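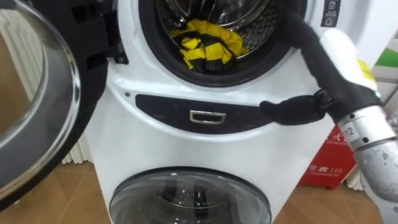 Clatberg 60 Draft Cooler for Non-Alcoholic Beer and Cider

Manufacturer: Clatberg
Category: Draft equipment, single tap
Page last revised: April 26, 2024

Overview

The Clatberg 60 is a freestanding draft cooler for kegged drinks with little or no alcohol. It holds one 60-liter keg, or one smaller keg on the supplied riser, and pours through a single tap on the top panel. It is sold to taprooms, cafes, sober bars and private buyers.

Alcohol-free beer spoils faster than standard beer once the keg is tapped. The alcohol that slows bacterial growth is missing, and many recipes leave more residual sugar in the drink. A cooler that lets the line warm up between pours will usually get by with a regular lager. With an alcohol-free one it won't. On the Clatberg 60 the whole run from keg coupler to faucet is chilled, including the tower and the shank.

Models

60-S: standard cabinet, painted steel, lockable casters.
60-T: same cabinet with stainless exterior panels and a drain connection for the drip tray.
60-U: undercounter version without casters. The tower is supplied loose and mounts through the countertop. Not compatible with the riser.

Specifications

Keg capacity: one keg, up to 60 liters
Cabinet width: 700 mm
Cabinet height without tower: 1000 mm
Rated power: 300 W
Cooling: compressor, fan-assisted, with a separate air duct to the tower
Temperature control: digital, one sensor in the cabinet and one in the tower
Line: one, barrier tubing, push-fit at both ends
Faucet: forward-sealing, stainless, removable without tools
Gas: external cylinder, CO2 or mixed gas. Cylinder and regulator are not included.
Coupler: specify type when ordering

The cabinet height applies to the 60-S and 60-T. For the 60-U, ask for the mounting drawing before cutting the countertop.

Temperature control

The controller reads both sensors and runs the tower fan independently of the compressor. If the tower sensor reads above the set point while the cabinet is at temperature, only the fan runs. If either sensor stays high, the display shows a warning and records how long the condition lasted. The record is kept through a power cut and can be cleared only from the service menu.

Let a new keg stand in the closed cabinet overnight before tapping. Kegs delivered warm and poured the same evening will foam, and turning down the gas to compensate leaves the drink flat by the end of the keg.

Cleaning

Flush the line with water at every keg change. Run a full clean with alkaline line cleaner every week for alcohol-free products, followed by a rinse until the test strip reads neutral. The faucet comes apart into four pieces. Soak them in cleaner, brush the seat and reassemble while wet.

Truvex cleaning bottles fit the supplied adapter directly. Other bottles may need a different washer.

Do not leave cleaner standing in the line overnight. Damage to the tubing from prolonged soaking is not covered by the warranty.

If the cooler has been used for standard beer, replace the line before changing to an alcohol-free product. Cleaning alone does not always remove hop and ester carryover, and a venue that advertises a dry tap should not be pouring from a shared line in any case. Replacement line kits are listed under part name Yao and include tubing, two fittings and a faucet seal.

Installation

Place the cabinet on a level floor with clearance behind the rear grille. The 60-U also needs a vented toe kick. Allow the unit to stand upright before switching on if it has been transported on its side. The gas cylinder must be secured upright to a wall or bracket - it does not fit inside the cabinet with a full-size keg.

Staff working near the cylinder should know where the shutoff is. In small or enclosed rooms, a CO2 monitor is required by many local codes.

Ordering and service

Orders ship from the Flovville warehouse. Units ordered now are scheduled for delivery in May; line kits, seals and couplers are in stock. State the model, coupler type and gas choice on the order form.

Technical questions before purchase go to Urho Hakala, product support. For service requests, have the serial number from the inside of the door and a note of any warning shown on the display.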